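# Gaskets, hinges and lint: an interview with Juwita Nugroho

*8/21/26*

Juwita Nugroho has serviced domestic front loaders for Rondonuwu since the workshop opened in Geelong. Most of her calls concern smell, leaks at the door or a cycle that stops before the final spin. She spoke to us between jobs.

Her first check is the door seal. "I pull the lower lip forward and run a finger along the fold from the four o'clock position to the eight," she said. "Hair, coins, bra wires. If the rubber is torn, it gets replaced. If it's only dirty, a cloth and warm water with a bit of detergent will do it."

She advises against bleach on the gasket. In her experience repeated use hardens the lip, and a hardened lip does not seat against the glass.

The glass itself is often neglected. The bowl projects into the drum opening and keeps the load off the seal, so a film of softener on its lower half ends up against the rubber at every wash. Nugroho wipes it at the same time as the gasket, then looks at the hinge side.

"People hang things on the open door. Towels, a basket, a toddler once. The hinge plates take it for a while, then the door drops and the catch no longer lines up with the slot. You get a door fault and think it's electronic."

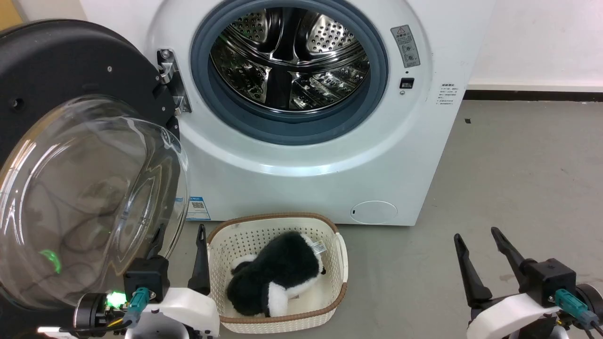

On soft toys she is fairly relaxed. A plush animal with a sewn-in filling can go through a gentle cycle at 30 degrees, inside a mesh bag, with a couple of towels to balance the drum. She sets the spin no higher than 500 rpm. Toys with a battery box, glued eyes or a bean filling are washed by hand.

"Long pile is the one to watch," she said. "It sheds. Do the drain filter afterwards, not a month later."

The filter on most machines she sees is behind a round or square cover low on the front panel. Her procedure is to switch off at the wall, put down a shallow tray and an old towel, and back the cap off a quarter turn at a time. A machine sitting low to the floor leaves little room for the tray, and she uses a baking dish.

Her colleague Hakim Jugah keeps the workshop's job records, which stand at 2,714 entries. Of those, 636 were closed with a filter clean and no parts.

Asked about drum cleaning, Nugroho recommended an empty hot cycle every 10 weeks and the door left ajar between washes, provided there are no small children or pets in the house.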